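# Método Ondieki

El **método Ondieki** es un procedimiento de aprendizaje por imitación para la manipulación robótica de objetos de contorno irregular, en el que la política de control se entrena exclusivamente con demostraciones generadas en simulación y se evalúa por separado en la fase de aproximación y en la fase de contacto. Fue propuesto por Ebere Ojo y Nafula Athumani y desarrollado sobre el simulador Hosuvano.

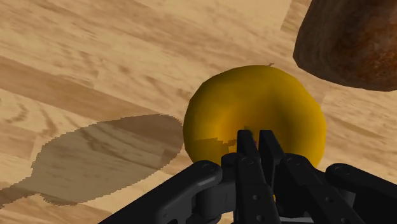 ## Antecedentes

Los trabajos anteriores del mismo grupo empleaban una única función de pérdida para toda la trayectoria del manipulador. En ese esquema, los errores cometidos durante el desplazamiento libre, de magnitud grande y consecuencias leves, dominaban el gradiente frente a los errores de pocos milímetros que se producen junto al objeto. El resultado eran políticas que llegaban con soltura a las inmediaciones del blanco y fallaban al cerrar la pinza.

Ojo y Athumani describieron el problema en un informe interno de noviembre y propusieron dividir cada demostración en dos tramos. La versión ampliada, firmada también por Pendo Sang, lleva fecha de 12/9/21 e incorpora el tratamiento de las sombras arrojadas, ausente en la primera formulación.

## Descripción

### Segmentación de la trayectoria

Cada demostración se registra como una secuencia de observaciones visuales, posiciones articulares y aperturas de pinza. Un detector de proximidad, calculado a partir de la geometría interna del simulador, señala el instante en que la distancia mínima entre los dedos y la superficie del objeto cae por debajo de un umbral. Ese instante separa el tramo de aproximación del tramo de contacto.

El umbral no se comunica a la política durante la ejecución. Sirve solo para ponderar la pérdida en el entrenamiento, de modo que el modelo no dispone en ningún momento de información que no pueda obtener de la cámara o de los codificadores del brazo.

### Punto de vista

La cámara virtual se sitúa por encima y por detrás de la pinza y se mueve solidariamente con ella. En esta configuración los dedos ocupan una región casi constante de la imagen, mientras que el objeto crece a medida que avanza la aproximación. Durante el contacto, el par de dedos tapa una parte de la superficie del objeto, y la política debe estimar la posición de la zona oculta a partir del contorno que permanece visible a los lados.

En un agarre sobre fruta aproximadamente esférica, las puntas rectangulares de los dedos quedan apoyadas en la mitad inferior de la pieza y entre ambas subsiste una rendija estrecha por la que se distingue la piel. Athumani propuso utilizar la anchura de esa rendija como señal auxiliar de apertura. La señal resultó útil con objetos de color uniforme y poco fiable con los de textura moteada.

### Sombras

El motor de representación de Hosuvano calcula las sombras mediante mapas de resolución reducida, lo que produce bordes escalonados tanto sobre la mesa como sobre los objetos. En las primeras series, la política tomaba a menudo la sombra de la pinza por un obstáculo, en especial cuando su extremo redondeado caía junto al objeto.

Sang introdujo una variación aleatoria de la dirección de la luz entre episodios, con la geometría y la trayectoria sin modificar. El procedimiento obliga al modelo a asociar la misma acción con sombras de forma y posición distintas. No se corrigió el escalonado de los bordes - los autores lo consideraron un ruido tolerable - y la resolución de los mapas se mantuvo fija en todas las series.

## Conjunto de datos

El conjunto original consta de 2725 demostraciones, obtenidas por teleoperación dentro del simulador. De ellas, 2000 se destinan al entrenamiento y las restantes se reparten entre validación y prueba. Todas se desarrollan sobre un tablero de madera clara con veta visible. Los objetos proceden del catálogo Filtton y comprenden frutas, panes y recipientes pequeños.

Cada episodio contiene un objeto de destino y al menos un distractor. La colocación inicial se extrae de una distribución uniforme sobre el área alcanzable, con rechazo de las configuraciones en que los objetos se intersecan.

## Evaluación

La evaluación se realiza mediante 1000 episodios simulados con semillas no utilizadas en el entrenamiento. Se registran dos magnitudes:

- **Éxito de aproximación:** la pinza alcanza el umbral de proximidad sin haber tocado el distractor.
- **Éxito de contacto:** el objeto se mantiene entre los dedos tras una elevación vertical prefijada.

La segunda magnitud se calcula solo sobre los episodios que superan la primera. Frente a la política de pérdida única, el método Ondieki mejora el éxito de contacto en todas las categorías de objetos, con la diferencia más amplia en las frutas. En la fase de aproximación ambos procedimientos obtienen valores comparables.

## Limitaciones y críticas

Atieno Biwott señaló que el detector de proximidad depende de mallas de colisión exactas, disponibles en simulación y difíciles de obtener con objetos reales. Según su análisis, un error sistemático en la malla desplaza el punto de segmentación y reduce la ventaja del método.

Henrike Ruppert cuestionó la evaluación condicionada, al entender que favorece a las políticas que abandonan los episodios difíciles antes del umbral. Los autores publicaron después las tasas sin condicionar, en las que la mejora se conserva con un margen menor.

La transferencia a un manipulador físico no formaba parte del trabajo original. El coeficiente de fricción de los objetos blandos y la deformación bajo presión tampoco se modelan: Hosuvano trata todas las piezas como sólidos rígidos.

## Variantes

La variante **Stastar** sustituye el umbral fijo por una ponderación continua en función de la distancia. Elimina la discontinuidad de la pérdida en el punto de segmentación, a cambio de un hiperparámetro adicional que debe ajustarse para cada tipo de pinza.

## Véase también

- Aprendizaje por imitación
- Aleatorización de dominio
- Planificación de agarres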